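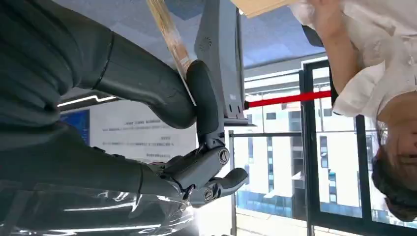
I want to write a small thread about organizer boxes, because I spent too much of March 2024 thinking about them. My desk drawer was full of cables, pens, keys, tape, and the small screws that come with every shelf. A box has a way of bringing more trash with it than things: the crinkled clear plastic, then the flat tan cardboard, and you stand there holding it and smiling like you have a birthday. I keep the cardboard. You will see later what it is good for.

2/ My first mistake was to buy the box before I measured the drawer. Gintarė Kairys told me to measure and I said yes, yes, and I did not. The box was 5 millimeters too high. It lives on top of the desk now.

3/ Second mistake: too many small sections. They look very nice when they are empty. Then you try to put scissors inside.

4/ A grid is good for things which are all the same size. Erasers, clips, batteries, sewing thread, tea bags. For a phone charger you want one long section and one wide section, and no more than this.

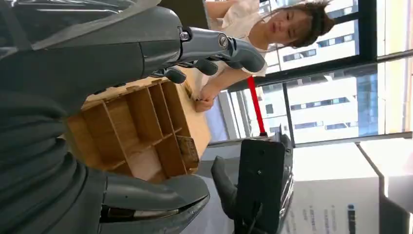
Light wood, many small pockets, one hand on the corner.

5/ About the wood ones. I like how they look and I like that they do not bend. But please pass your finger over the inside edges before you put anything soft there. Mine from Nalum had one rough place and it pulled a thread from a good scarf. Fine sandpaper, two minutes, finished.

6/ Also the pale wood takes ink. I put a pen without its cap in one pocket in September and the blue spot is still with me. Now I put a folded piece of paper on the bottom of the pen pockets.

7/ Saulius Vasiliauskas asked me about the price. I paid 29 for the wood one. The cardboard one I made from packing material, so it was free, if you do not count the evening.
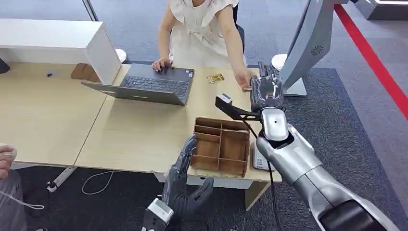
8/ Now the cardboard. Many people think it is only for the time before you buy the real thing, but I used mine for almost 14 months and I was sad to retire it. On a desk with a laptop it takes not much place, and you can change the partitions when your things change. The weak point is the front wall. In a brown one like this you can see it has started to bow to the outside a little. Put one strip of tape along the inside of that wall, near the top, and do it on the first day.

9/ How to make the partitions: cut strips of the same height, cut a slot to the middle of each one, and push them together, one slot looking up and the other looking down. If the slot is too wide the wall will dance. Make it as thin as the cardboard.

10/ Do not put heavy things in only one corner. I had all my coins in one section and each time I lifted the box, it opened from below.

11/ Natanael Mendonça wrote to me that he does the same in his kitchen drawer, with spice bags standing up like files. I tried it with seeds and it works well also. Write the name on the top edge, where you look, and not on the side.

12/ If somebody knows a wood box with partitions you can take out, please tell me. I looked at the Indeo ones but the pieces are glued.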